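My grandmother's kitchen drawer in Coldale never quite closed, and I blame the small things – the corkscrews, the peelers, the opener that came free with something. We buy them so lightly, don't we, on the way to somewhere else.

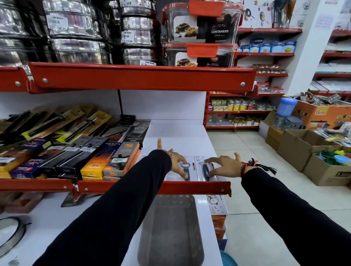 One reader in Prokow wrote to say that her family has kept the same tin opener through three house moves, and that she would sooner part with the sofa. I believed every word, and read her letter twice over my tea.

I emptied my own drawer in April and found 2 nutcrackers, though we hardly ever eat nuts, and a great tangle of string.
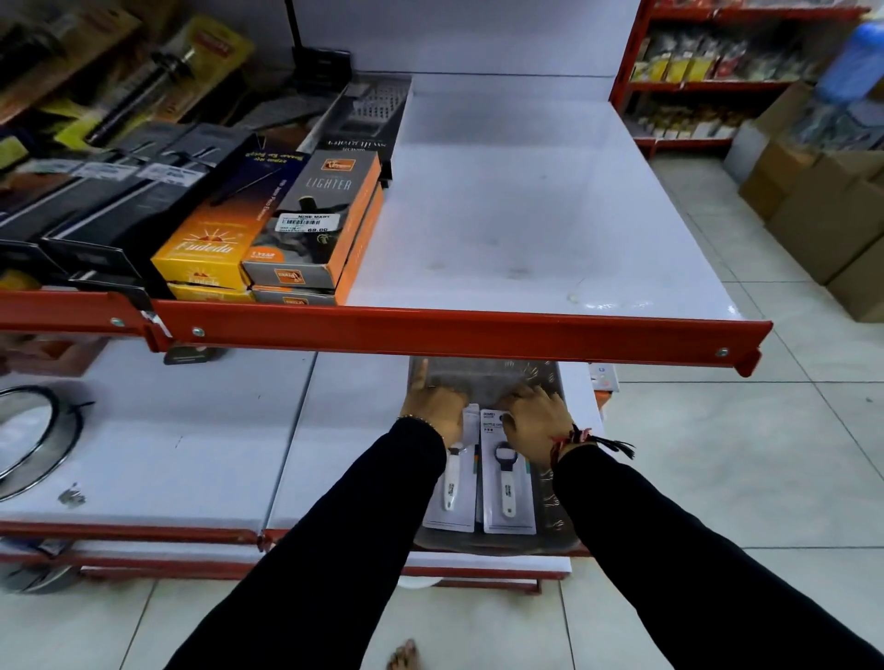 So how often should a drawer be cleared out? Once a year is plenty, ideally before the Christmas cooking starts. Mine went back nearly as full as before, string and all, and I was rather glad to see it.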